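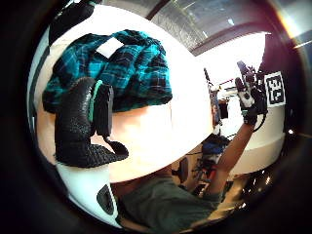 My hands know when a sleeve is going to slip before I do, and I should like to know who is going to write that on a form. The remark was made at a staff meeting at the Telham returns centre, and it is a suitable place to begin Unit 4. The speaker did not object to the new equipment. The concern was that a skill acquired over many years had no entry in the job description, and that a skill without an entry is easily left out when a post is graded again.

## Unit 4: Automation in garment handling

**Set reading:** course reader, section 4, and the Telham case papers.
**Preparation:** bring your task sheet from Unit 3.

### 4.1 The case

Homcombe operates a returns centre at Telham, where clothing sent back by customers is opened, checked, folded and returned to stock. Before the change, 17 people worked on the folding tables. Each item passed through one pair of hands from parcel to shelf. The same person decided whether a shirt was fit for resale, removed loose threads, folded it and attached the label.

Two systems were brought in. Lonar is the stock software; it assigns each item a number and a route. Orakzai is the folding line, in which mechanical arms handle shirts and light trousers. Knitwear, lined coats and anything with a damaged fastening still go to the tables.

Management divided the introduction into stages. In the first, staff carried out handling movements with hand-held grippers so that the movements could be recorded. In the second, the arms worked alongside staff on plain cotton items only. Patterned and heavier cloth followed in January.

### 4.2 Why cloth is difficult

A box keeps its shape when it is lifted. A shirt does not. The point at which it is picked up decides how the rest of it will hang, and a collar may end up under a cuff. Experienced staff correct for this without stopping. They pinch a seam, shake once, and let the weight of the cloth do part of the work.

When the Telham staff were first asked to describe how they folded, their written accounts ran to a few lines each. The recordings contained far more than the accounts did. Students should keep this gap in mind when they read any task analysis, including their own.
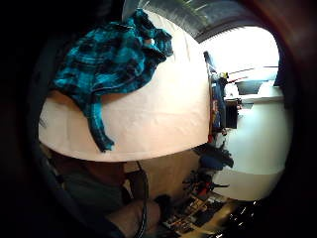
The accounts were also silent on judgement. Several staff reported that they could tell from the feel of a collar whether a shirt had been worn and washed. Under the old arrangement this was settled at the table in a moment. Under the new one, checking is a separate post placed before the line, and the person who checks does not fold.

### 4.3 What changed for staff

Of the 17 folding posts, 16 were kept under new titles. One was left unfilled after a retirement. The headcount therefore tells us little, and the case papers give more space to the following points.

- **Pace.** Lonar releases items in batches of 1,000. Staff used to choose what to take next from the trolley, and many alternated heavy and light items to rest their wrists. The order is now fixed by the software.
- **Company.** The folding tables faced one another. Checking stations stand in a row facing the line, and conversation has moved to the tea break.
- **Faults.** When an arm drops or twists an item, a member of staff clears it. In the first month of full running, 2,917 items were cleared by hand. This work was missing from the original staffing plan and was later added to the checking post.
- **Pay.** The checking grade was at first set level with folding. After discussion with the staff side it was raised by one point, and clearing was named in the grade description.

### 4.4 Who owns a recorded skill

The recording stage was carried out in paid hours, and staff could decline to take part. The agreement did not say whether the recordings might be used at other Homcombe sites. The staff side raised the question after the first stage had ended, and the answer given was that the matter would be reviewed. The case papers contain no record of a review.

Students often treat this as a question of privacy alone. It is also a question of training. If new starters learn only to check and clear, the centre will in time have few people able to fold well, and the next set of recordings will have to come from somewhere.

### 4.5 For the seminar

Take your Unit 3 task sheet and mark each step that you learned by handling the material yourself. Choose two of these steps and rewrite them so that a new colleague could follow them. Then draft a short paragraph on how those steps ought to be treated in the grading of the post, with reference to section 4.3.

Task sheets are to be handed in at the start of Unit 5. Late sheets go to the course office by 4 pm.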